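Moved the last of the models onto the marble table this morning. The shelves at the Flarnwood office are coming down in October and everything on them has to go somewhere.

The big white site model is the one I worry about. The base is thin and the low blocks are only glued along one side. Two people to lift it, always.

I've sorted the rest by size for now. The ramp model can go in a regular box. The dark gray one with the two boxy volumes needs its own crate – the corners chip if you look at them.

We have 5 crates and need 3 more. Timora quoted 800 for the lot with foam cut to shape, which seems fair for something we'll use again.

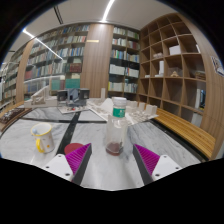

Foam is the slow part. Each model gets measured at its widest point, then again with the base, and I write both numbers on masking tape and stick it to the underside. Last time we skipped that and spent an afternoon matching lids to boxes.

Small loose pieces go in envelopes, taped inside the lid. Trees too. Trees always come off.

Someone asked why we don't just photograph the old ones and throw them out. We did that with the Cuvulholm studies and regretted it when the client wanted to see them four years later.

Drinks and mugs come off the table before anyone starts cutting. I'm putting that on the list for tomorrow, along with more tape and a new blade for the long knife.

Will post the crate sizes once they're final.

Contact | © 2019 Gündoğdu Model Workshop | Back to top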